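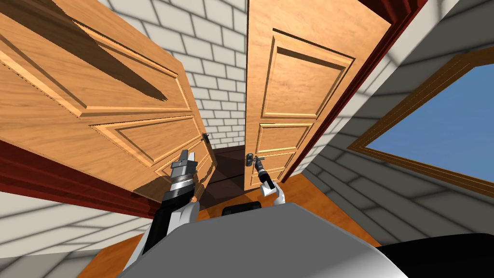

Panelled wood double doors, dark lever handles.

Sticking doors, again

Short one this month as we're flat out. September is when the phone starts. Doors that were fine all summer now won't shut, or they shut and won't open, or they need a shoulder. Same every year. So before you ring and pay the £95 call-out (yes it's gone up, sorry) have a read of this.

Wood takes up damp from the air and gets wider. Across the grain mostly, hardly at all along it. A wide door moves more than a narrow one, and a pair moves twice, once for each leaf, which is why doubles jam in the middle where they meet. Heating goes on in a few weeks, the air dries out, the door shrinks back. Then you've planed 3 strips off it in a temper and there's a draught all winter. Seen it so many times.

So. First job is leave it alone for 14 days. Put up with it. Lift the handle as you push. If it's still catching after that, find out where.

Finding where: slip of paper, close the door on it, try to pull it out. Slides – fine. Grips – that's your spot. Work your way round. Pencil mark on the edge each time it grips. Chalk on the frame edge works as well but gets on your sleeves.

Next, hinges. Before any plane comes out of any box. Top hinge loose and the whole door drops at the far side and rubs along the bottom, and everybody blames the weather. Tighten the screws. If they just go round and round, take them out, pack the holes with matchsticks and wood glue, leave it overnight, screws back in. Costs nothing. Gerardo Calimlim does this for half the jobs on his round and then has to explain the bill.

If it really is too tight, sandpaper on a block. 80 grit, a few passes, try the door, few more. Rub a candle stub down the edge after. For light rubbing the candle on its own will often do it.

Then seal it!! This is the bit that gets skipped. Bare wood on the edge drinks in damp and you'll be back where you started, or worse. Top and bottom edges too, even though you can't see them. Especally the top, lots of doors have never had a lick of anything up there. We use Jikow clear oil, two thin coats, wipe off what's left after 10 minutes. Lay the rags out flat outdoors to dry, don't ball them up, they can catch fire by themselves. Not joking. 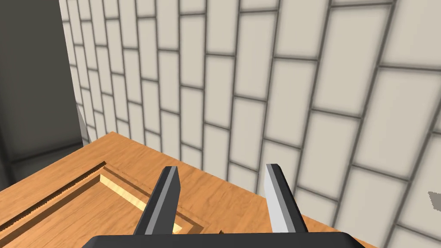

Rosalba Sanna wrote in to say she'd sealed all the edges on her kitchen door last autumn, top included, and it still stuck by the end of the month, so was the oil a waste of money? Not a waste. Oil slows the damp down, doesn't stop it. Varnish slows it more but chips, and then the wet gets in under the chip and you've got to strip the lot. Kitchen door is a hard case anyway – steam one side, cold hall on the other. Try a coat every spring as well as autumn. And open a window when the pasta's on.

Other bits. Kristine Javier is on the trade counter mornings only til the end of the month, so afternoons please ring first. Purba hinges back in stock, brass and black. Nekico latches still not here, no we don't know either.

Next issue: sash cords, if there's time.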